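Line Item 8

The capital request form had room for 15 line items, and the planner had filled eleven of them before reaching the grippers. She left the quantity blank and went on to the freight column, where the numbers were easier.

The plant at Grostitz handled returned clothing. Garments came in by the sack, were inspected, folded, bagged, and sent back out. The inspection step would stay manual for at least two more budget cycles. The folding step was the subject of the request. Item 1 was a pair of arms from Hadano. Item 2 was the controller for the arms. Items 3 through 7 were the table, the stands, the guarding, the cable set, and a spare power supply that the maintenance lead had added in his own handwriting. Item 8 was the grippers.

Three vendors had quoted. Moretti sold a sealed unit with a two-year warranty and a lead time of 78 days. Hadano would sell its own fingers at a discount if the arms were bought on the same order. Bạch was the smallest of the three and sold the finger assembly as a kit, with drawings, so that a plant with a machine shop could make its own replacements. The plant at Grostitz had a machine shop. It also had one machinist, whose hours were charged to a different cost center.

She had a spreadsheet with a tab for each vendor and a fourth tab named "fabric." The fourth tab was the problem. The vendors rated their grippers by payload, stroke, and closing force. A blouse weighed almost nothing, so every gripper passed on payload. Every gripper passed on stroke. None of the data sheets said what happened when two layers of thin cloth went in and one layer was wanted.

The finance office had asked for a cost per fold by 6/5/18. To get a cost per fold she needed a cycle time, and to get a cycle time she needed a count of failed picks, and the count could only come from the trial bench in the back room. She saved the form as a draft and went down the stairs.

The bench trials had been going since March. The procedure was two pages long. A garment was taken from the tray, gripped at the hem, gripped again at a corner, spread, and laid flat. The operator marked the attempt as a pass or a fail and wrote a code in the last column. Code A was a slip. Code B was a double layer. Code C was a snag. Code D was "other," and the operator had been asked to use it less.

The planner read the log standing up. Denim was nearly all passes. Towels were passes. T-shirts were passes with a scattering of B. The thin synthetics had their own sheet, and the sheet had 11 fails on the first page, most of them A.

"These are all slips," she said.

"Those are the early ones," said the operator. "Turn it over."

She turned it over. The fails thinned out toward the bottom. The operator explained that he had stopped aiming for the flat part of the cloth. He went for the gathers, where the elastic bunched the material and gave the fingers something with thickness to close on. The flat part could wait for the second grip.

"Is that in the procedure?"

"No."

"Does it cost anything?"

He thought about it. "It costs finding the elastic."
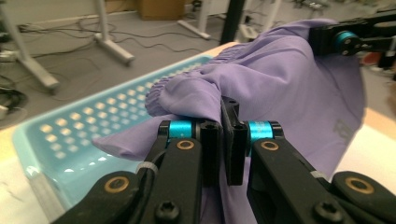 She wrote that down. Finding the elastic meant a vision license, and the vision license was not among the eleven items. It would have to be item 12, or be folded into item 2 and described as software. Finance approved software more readily than it approved cameras – there was a precedent from the label printers.

"What about wear?" she asked.

He gave her the wear sheet. It listed each joint by position, with a column for play and a column for remarks. The remarks were short. Most of them said "ok." She asked which parts he would want on the shelf, and he said fingers, bushings, and screws, in that order, and then zip ties.

"Zip ties are consumables," she said. "They don't go on the capital form."

"Then put them on the other form."

She went back upstairs and opened the draft. She deleted the Moretti tab first. A sealed unit could not be repaired on site, and 78 days was longer than the plant could hold returned stock. The Hadano discount was real, but it applied only to the first order, and the fingers would be ordered many times. That left Bạch and the kit, and the machinist in the other cost center.

She wrote to the other cost center and asked for 15 hours a month. The reply came before lunch and offered eight. She entered eight, and the cost per fold went up in the third decimal place.

In the quantity box for item 8 she typed 4. Two would be mounted, one would be on the shelf, and one would be on the machinist's bench with something wrong with it. The form did not have a field for that, so under "justification" she wrote "spares," then went back and wrote "spares and rework."

The vision license became item 12. In the notes she wrote that cycle time for thin synthetics depended on locating gathered material before the first grip, and that the trial log was attached. She attached the log, both sides. On the consumables form she ordered two bags of zip ties, small, white, and sent both forms at ten to five.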